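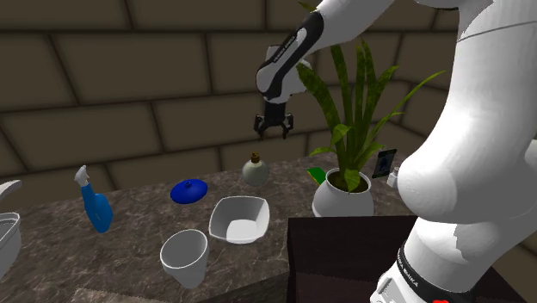 4 min read

Filed under: Curious Kids > Buildings & Bridges

I love walls. I know, I know, that sounds like a very dull thing to love! But once you start looking at them properly you can't stop, and it drives my family up the wall (sorry).

So next time you're out, find a wall made of bricks or big blocks and look at the upright gaps between them. Do they line up, one on top of the other? Nearly always they don't. Each row is shuffled along a bit, so the gap in one row sits over the middle of a brick in the row underneath. Builders call this a bond.

Why bother? Try it with toy bricks. Make a few towers side by side, touching but not joined, and give them a poke. Over they go! Now build the same size wall with every brick sitting across two others and poke it again. It's much harder to knock down, as each brick is holding hands with its neighbours — the push gets shared out between lots of them.

The gaps have a name too. They're called joints, and they are usually filled with mortar, a sort of gritty paste made from sand, water and cement or lime. Mortar can be pale, brown, even nearly black, and changing the colour can make the very same bricks look completely different.

Some walls have no mortar at all. There's a sheep wall near Andthorpe that I walk along most Mondays, and it's just stones, fitted together like a jigsaw with no picture on the box. It goes up a hill so steep that I have to stop for a biscuit halfway.

People have been at this for a very long time. Bricks made of mud and dried in the sun were already ancient 4000 years ago! Later on people baked them in hot ovens called kilns, which made them tougher and better at standing up to rain.

Corners are my favourite bit. Look closely at a brick one and you'll often see a long side, then a short end, then a long side, going all the way up like a zip. That's the two walls locking together.

Want to try some wall spotting? Take a pencil and paper and draw the pattern of every wall you pass on the way to school. My best page has 4 different patterns on it, all from one street.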